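So I finally sat through a whole public hearing, start to finish, and I have thoughts! I'd been meaning to go ever since March, when the county first floated its rewrite of the tenant screening ordinance and my neighbor Thitima Kongkaew started forwarding me the drafts (all 103 pages, thank you, Thitima).

If you haven't followed this one, the short version goes like so. Right now a landlord in Malter County can turn you down over an old eviction filing, even one that got dismissed. The rewrite would stop them from looking at dismissed cases at all, and would put a limit of 3 years on the rest. There's also a part about application fees that I still don't fully understand - something about refunding them if your application never gets opened.

The hearing room was packed and the sign-up sheet ran long. Speakers got 2 minutes each, which sounds stingy until you're on the eighth person reading from the same handout. Réjean Thibodeau, who rents out a few duplexes over by Bélanger Street, spoke against it, and I thought he made a fair point. He said he'd rather see a court record himself and ask the person what happened than be told he can't look. I don't agree with where he ended up, but he wasn't the cartoon villain some of the crowd wanted.
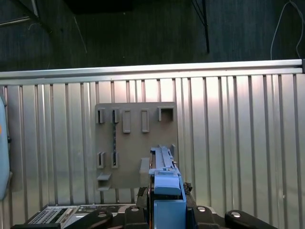
**Diane Turcotte**
*Blogger and longtime renter*

Then Aaliyah Lachance got up. She does intake at the legal aid office, and she talked about a tenant whose filing was a plain clerical mistake - wrong unit number - and who got turned down for 8 apartments over it. You could feel the room shift a bit. A couple of the commissioners were writing things down, and one asked her how long it takes to get a record like that sealed. Months, apparently, if the clerk's office is behind (and it's always behind).

What bugged me was the enforcement section. As written, you'd have to file a complaint and wait for the county to pick it up, and I couldn't find anything in there about what happens if they don't. I asked Volodymyr Fedoruk from the tenants' union about it in the hallway and he said they're pushing for a private right to sue, but he didn't sound hopeful.

The vote got moved to the next session, so there's still time to send in a comment. Mine's half written. I keep getting stuck on the fee part, so if anybody has read that section more closely than I have, please leave me a note!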